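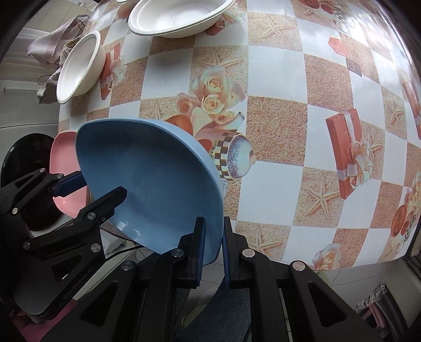
The budget for next year has to be in by the end of October, and the line I keep going back to is finger pads. Last year I put them under "small parts" with screws and zip ties and gave them no number of their own. That was a mistake. A bowl rim is thin and curved, and when both fingers close on it, as on the light blue one, the pads take all of the contact and the linkage takes none. So the pads are what we use up, and they get their own line this time: 30 pairs, ordered in one go from Dedira, because their shipping charge is the same for one pair or a full box.

The grippers themselves are easier to plan. We work in pairs, so I count in pairs. I had a quote from Manedus for one more set and another from Forsyth. Forsyth was cheaper on paper but left out the cables and the charger, and once I added those the gap came down to $169. Forsyth also wants 90 days for delivery. Manedus keeps stock. I'm going with Manedus unless the price moves before I sign.

Then there is the stuff that doesn't look like equipment. Bowls, plates, tablecloths. I used to pay for these out of pocket and forget to claim them. They now have a line called "tableware and cloths," and I'm asking for enough to change the whole set three times in the year. Plain plastic is fine. I'd like more square pieces, as we own far more round ones and a square corner is a different job for the fingers.

Storage I have left alone. The Dritalora subscription runs until spring and I'll look at it then. 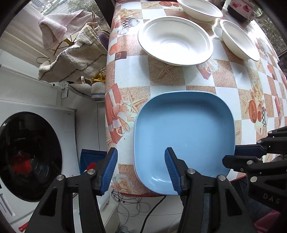

Åsmund Viklund read the draft and wrote back that I had budgeted for buying and left nothing for repair. He would hold back the price of one gripper, unspent, until summer, and he thinks 30 pairs of pads is too many to buy before we know how they age on a shelf.

He has a point about repair. I've added a line for it, at half of what he suggested, and taken the money from travel. On the pads I'm staying at 30, but I'll ask Dedira if they can send them in two lots without charging shipping twice.

Still to do: get the Manedus quote in writing, find last year's receipts for the bowls, and check if cables count as equipment or supplies. The form changed and I can't tell from the notes.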